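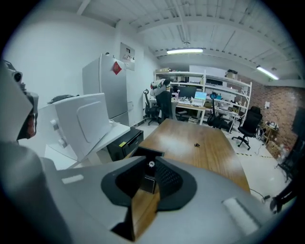 By Corinne Bellamy
Visit reports, September

I'd been promising Reginald Baptiste for ages that I'd come and see what they've been up to at Nundale, and last month I finally got myself on the bus and went. Two hours each way, worth every minute!

If you don't know the firm, Nundale packs and sends out spare parts, mostly small fiddly ones (1,962 different lines at the last stock check, Reginald told me with some pride). For years the packing was all done by hand at long benches. Now they've got a packing arm called Flokier in the main building, and a small group of staff who used to stand at those benches spend part of their week showing it how things are done. They do it with hand-held grippers. You pick something up with the gripper the way you'd pick it up yourself, the recording goes off to be learned from, and on you go to the next one.

The room where this happens was much homelier than I'd pictured. Brick wall, big wooden table, office chairs on wheels, a fridge – it could be the back office of any small business. I'd come expecting cages and flashing lights.

I got chatting to a packer who has been there 11 years, and I asked her straight out whether she minded teaching a machine her own job. She had a good think. Her wrists are better, she said, and she likes sitting down in the afternoons, but she misses the bench. There was always someone to talk to, and the radio was on. With the recording work you have to concentrate, and the radio is off.
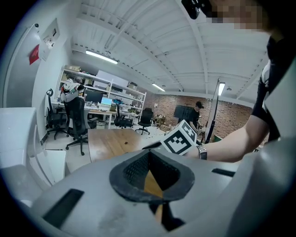 Photo: Nundale

The cubes with the black-and-white squares on them were what I kept asking questions about. They're markers, so the cameras can tell where a thing is and which way it's facing, and everyone there handles them as casually as I'd handle a mug.

Pay came up over lunch, as it does. The 9 people who do the recording get a higher grade for it, which sounds fair to me, but those still on the benches full time don't, and there's some grumbling. Reginald didn't dodge it. He wants everybody trained by spring and says the grade will follow. I hope he's held to that (I did tell him so, over a very decent cheese roll).

I also had a quick look at Flokier itself before my bus. It's slower than I'd imagined! It does the dull boxes, the same washers over and over, and anything awkward still goes to a person. The bench staff seem quite fond of it, though they'd like it moved away from the door, where it gets in the way of the trolleys.

Next on my list is Clornura, who are trying something similar with labelling. If anybody from there is reading, I'm free most mornings and I'll bring biscuits.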